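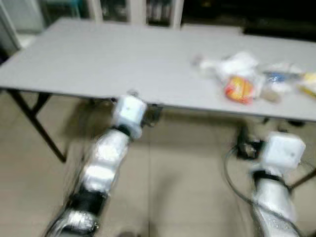

The Zoveck tidying cell is a two-armed mobile robot set up at Pomatstead to clear household rubbish from tables and floors. It was assembled by the Tindall workshop from bought-in arms, with finger pads supplied by Plustex. Its makers call it "low maintenance", a claim the service log does little to support.

Setting up

Each arm is homed separately, then the head and wrist cameras are checked against a printed target. The handbook allows nine minutes for this. Operators have disputed the figure, and no timed record has been published. 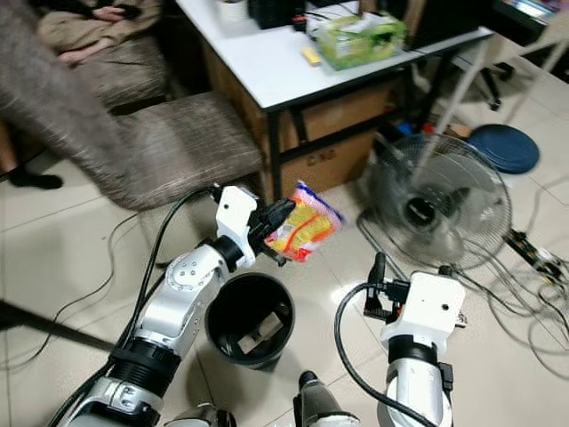

A snack bag held over a black wastebasket; the second gripper is open.

Crinkled packaging is used as the standard grip test after any change of pads. Critics note that a light bag says little about how the arm copes with a full bottle.

Finger pads

The pads are dark, with a raised texture, and are wiped after each shift. Plustex rates a pair for 1447 grips. In the log to June, the first pair was changed after 338 -- a gap the supplier puts down to grease from food wrappers.
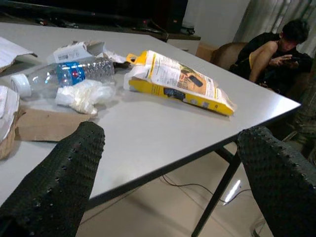

Both fingers from the wrist camera, with a plastic bottle and packaging on the table.

Cables

The outer cable on each arm is the part most often repaired. It must hang in a loop wide enough for the wrist to turn, but slack cable can snag on furniture. Of 164 logged stoppages, most were entered simply as "cable", with no cause given.
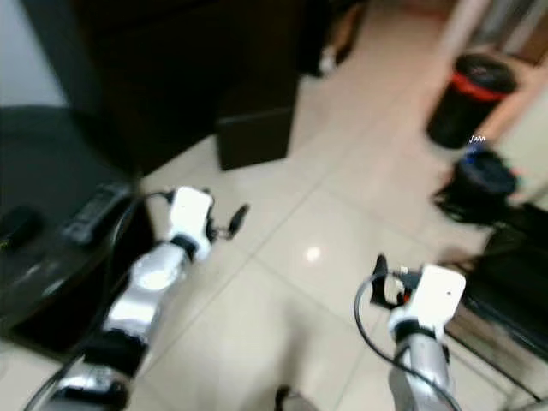

Cable loops on the two arms, beside a low black-topped table.

Tindall has promised a clipped cable guide. As of 5/8/25 it had not been fitted, and the handbook still advises checking the loops by eye before each run.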